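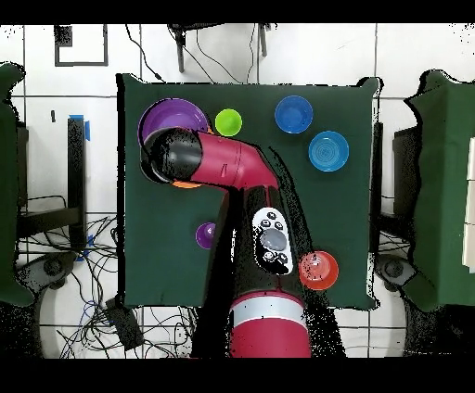
1. What we set out to do

Project report, semester two. Written by Somtochukwu Briggs and Mortimer Sorensen. Word limit 2,000, we are under it, sorry in advance for the rushed bits.

Question we picked: can a robot arm clear a table yet? Not wash up, not load a dishwasher. Just get the bowls and cups together so a person could carry them off in one go. Mum calls this "stacking up" and expects it from a seven year old.

Reason for the topic was Mortimer's job. He does Wednesday nights at Gramia, the cafe near the station, and most of the shift is clearing. The owner, Mrs Olatunji, asked him if a machine could do it and he said he'd find out. So that became the project.

2. Background (short)

Factories have had arms for decades. They do well there as the part turns up in the same spot, same way round, every time. A kitchen table isn't like that. Somebody shoves a bowl over to reach the sauce and now its in a new place. Plastic bowls are also light and slippery and they slide when you touch the edge.

We looked at dinnerware on a plain cloth, bright solid colours, mostly nothing see-through, no food. Easy mode basically.
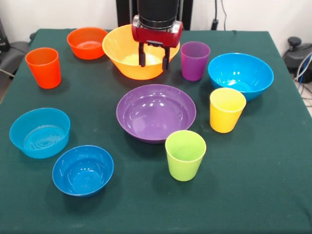 Even in easy mode there's a lot to decide before anything moves. Which bowl is the bottom one? Wide ones should go first, then the smaller ones sit inside. Cups are a seperate problem because they're tall and a stack of them leans. A person doesn't think about any of that, you just grab the big one and start.

A gripper with two fingers has to pick a bit of rim and pinch it. One finger in, one finger out. If it comes down too far over it misses the rim, too shallow and the bowl slips. Then once it's holding a bowl by one side the whole thing wants to swing. Letting go is its own job too: you have to be low enough that it doesn't drop, but not so low that it knocks what's underneath.

Mortimer's point, which I agree with, is that the arm also blocks its own view. A camera looking down from up high sees the wrist and not the bowl just when you most want to see the bowl.

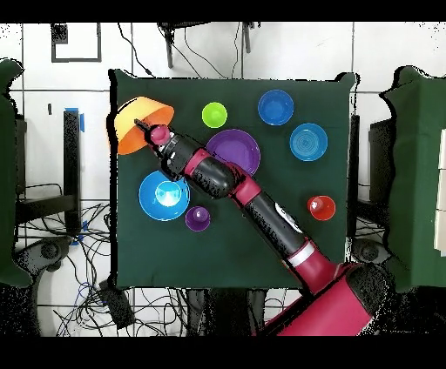 Could a cafe use one of these now?
Only for a very narrow job. A fixed table, a known set of dishes and nobody waiting on it might be ok, but a Gramia table on a Friday has napkins, spoons, half a muffin and a toddler.

Cost we left out. Jindden, the supplier we emailed, never wrote back and we didn't want to guess.

3. What we think counts as "done"

This took up more of our meetings than anything else. Somto wanted strict: every item in a stack, all upright. Mortimer said a real tray coming back to the kitchen never looks like that and the dish person doesn't care, as long as it's all in one spot and not broken. We ended up with a scale.

3 = everything gathered, upright, one person could lift it
2 = gathered but something's on its side
Anything under that we just called not cleared.

The middle score is the intresting one. A tipped cup is nothing to a person, you flick it up with a finger on the way past. For a gripper it's a different grasp altogether, the rim is facing sideways and the side is curved, so the thing can roll off when you poke it. We'd guess most of the hard work in household robots is stuff like this and not the main task.

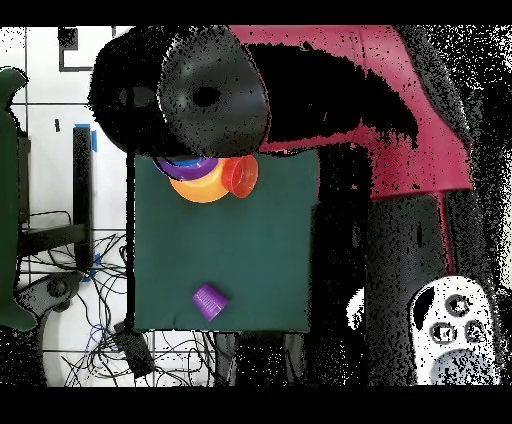 4. Conclusions so far

- Picking up one plain bowl: yes, believable as a machine chore.
- Tidying a mixed table in a home: not yet. Order matters too much and a small mistake early on makes the next step harder.
- Best near-term use, we think, is the back of a canteen where the dishes all match. Dillness Hall at our college would suit, same bowl for everything incl. dessert.
- Would it save Mortimer's job or kill it? Neither for a while.

5. If we had more time

Time a person doing the same table. Try it with wet dishes. Ask Mrs Olatunji to score with our scale and see if she agrees with us. Also metal cutlery, we never touched cutlery.

Word count without headings was 1,441 in the longer draft, we cut the history section after feedback. References on seperate sheet.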